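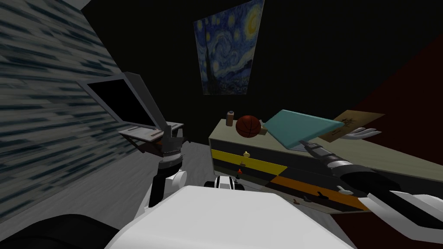

Stondico Releases Version 5 of Kassa Records Software for Small Lending Libraries

2024-05-02

Stondico today released version 5 of Kassa, its cataloging and loans software for small lending libraries, reading rooms and parish collections. The release replaces the loans ledger used in earlier versions, adds a stock-check mode that works without a network connection, and changes the way the software handles multi-volume works. It is available to all current license holders at no added charge.

Kassa is used in 834 libraries. Most of these hold a single collection in one building and are open for part of the week. The software runs on a desktop or laptop computer and accepts input from any barcode scanner that presents itself as a keyboard.

Loans ledger

In earlier versions, each loan was stored as a single record that was overwritten when the book was renewed or returned. Version 5 stores each event as a separate entry. An issue, a renewal, a return and a correction each receive their own line, with the time and the desk at which the entry was made. The current status of a book is calculated from these lines when the record is opened.

"The old ledger could tell you where a book was. It could not tell you how the record had come to say so," said Chae-won Um, head of product at Stondico. "When two desks renewed the same title, the second entry replaced the first, and staff had to rely on memory to sort it out. Both entries are now kept."

Existing loan records are converted during the upgrade. Each becomes an opening entry in the new ledger, marked as converted. Fines and notes attached to a loan are carried over unchanged. Borrower names can be stripped from closed loans after a period set by the library. The default period is 40 days.

Offline stock check

Version 5 allows a library to copy its shelf list to a laptop, disconnect, and scan stock shelf by shelf. Items found out of order are flagged as they are scanned. Items not found are listed at the end of the session and are not marked missing until a member of staff confirms the list.

When the laptop is reconnected, the results are compared with the main catalog. If a book was issued while the check was under way, the loan takes priority and the item is removed from the missing list. Conflicts that the software cannot settle are held in a queue for review.

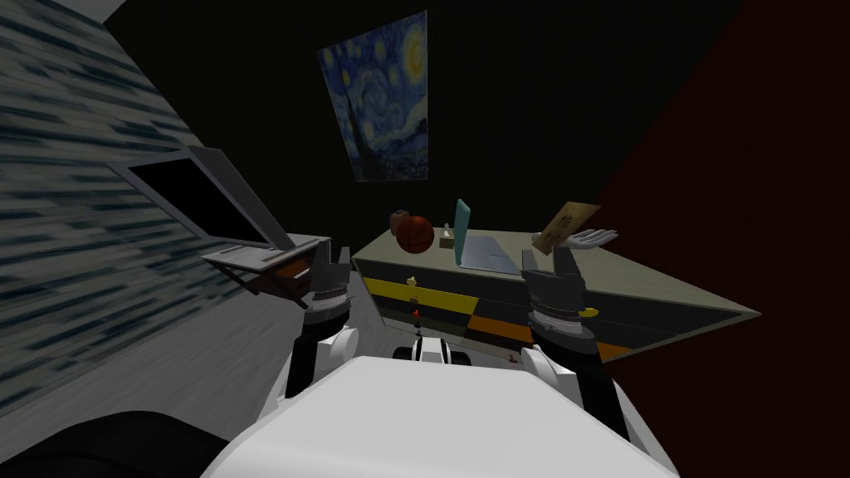
Up to 2 laptops can take part in the same stock check. Each is assigned a range of shelf marks before the check begins, and a range cannot be changed once scanning has started in it. A session may be paused and resumed. Closing the laptop lid does not end a session.

The feature was tested at the Sadham Reading Room, which has no network connection in its lower stack. Stock checks there had been done from printed lists, with the results typed in afterward.

"We worked from paper and a pencil, and the typing took longer than the shelves did," said Tomás Ó Flaithearta, librarian at Sadham. "Our main request during testing was that the program should not mark anything missing by itself. Half of our missing books are oversize and stand in another bay."

Multi-volume works

Sets can now be held under one parent record with a separate item for each volume. Volumes may be loaned singly or as a set, and the setting is chosen per title. A reservation placed on a set is filled only when every volume is on the shelf. Libraries that have entered volumes as unrelated titles can join them with a merge tool, which shows the proposed result before any change is saved.

The merge tool does not alter shelf marks. Libraries that number volumes within the shelf mark should check spine labels against the new records after merging.

Data exchange with Verier

Kassa version 5 can send its catalog to Verier, the shared search service for small collections. The export runs once a night or on demand. Only bibliographic details and shelf status are sent. Borrower records and the loans ledger stay on the library's own computer. Items marked as private, such as deposit copies and books on loan from a donor, are left out of the export.

"Small libraries have asked to be listed for years, and the obstacle was file format," said Ruairí Mac Giolla, technical manager at Verier. "The new export needs no editing on our side before it is loaded."

Upgrading

License holders can download the upgrade from the customer area of the Stondico website. A full backup is made before conversion begins and must finish before the upgrade can proceed. Libraries should close all loans desks first. The upgrade cannot be applied while a desk is signed in.

Custom reports written for earlier versions will open in version 5, but reports that read the loans table directly must be changed to use the new ledger view. A guide to the field names is included with the download. Version 4 will receive security fixes only.

"We would advise anyone with custom reports to run the upgrade on a copy first," said Nghĩa Thái, support lead at Stondico. "The conversion can be repeated as often as needed on a copy without touching the live catalog."

Online training sessions on the ledger and the stock check will be held through the end of May. Places are booked through the customer area.

About Stondico

Stondico develops records software for libraries and small archives. Its products include Kassa. The company is led by managing director Donal Moriarty.

Press contact: Stondico Press Office, through the contact form on the company website.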